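"I wanted to write letters again"

When Ffion Kemeys moved to Prasmont, she did not speak the language of her neighbours. She had a dictionary, a small flat above the bakery and a lot of free evenings. Today she leads the letter-writing evenings in the town library, and in July I met her there before the doors opened.

"I came for two years," she says. "I told my mother two years, and she still reminds me of it."

The evenings began with a single table. Ffion was writing to an old school friend in Udier, by hand, and the librarian asked her what she was doing. "She thought that I was copying a book. I said no, it is a letter, and she sat down and asked me if I had one more sheet." The next month they put a notice on the door. Now there are 40 names on the list, although they never come all together, and Ffion is glad of this. "We would have to write standing up."

I asked her what people write about. She thought for a long time and poured us tea.

"Small things. The garden, the price of bread, who has married. One man writes each time to his brother in Bimosley, and it is always about fishing. His brother does not like fishing! But he answers."

Not all the letters receive an answer. Ffion herself has waited for one since the winter, and she does not want to say from whom. She says only that a letter is slower than a telephone call and that you must accept it when you buy the stamp.

Her own handwriting is round and very even. She learned it from her grandmother, who was strict about the letter g. For the evenings she uses a fountain pen from Ichikawa, which was a present, but she brings also a box of cheap pens for the others. "Some people are afraid of a good pen. They hold it like a glass that is too full."

The library gives the room for free until eight in the evening - the stamps everybody pays alone. In spring the group made an exchange with a school, and roughly 20 pupils wrote to somebody older whom they had never met. Several had to be shown where the address goes. "Why should they know it?" says Ffion. "I also did not know how to write an address here. I put the number of the house on the wrong side for months, and the postman was very patient with me."

Next she would like to start an evening for people who are learning the language, as she did. They could write to each other first, she says, and make their mistakes in private. She still makes some. While we talk she corrects a word on the new notice, looks at it, and corrects it back. 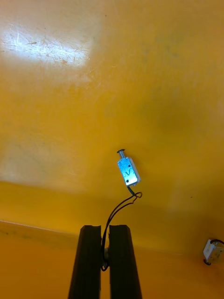 Culture and Reading Team, Prasmont Library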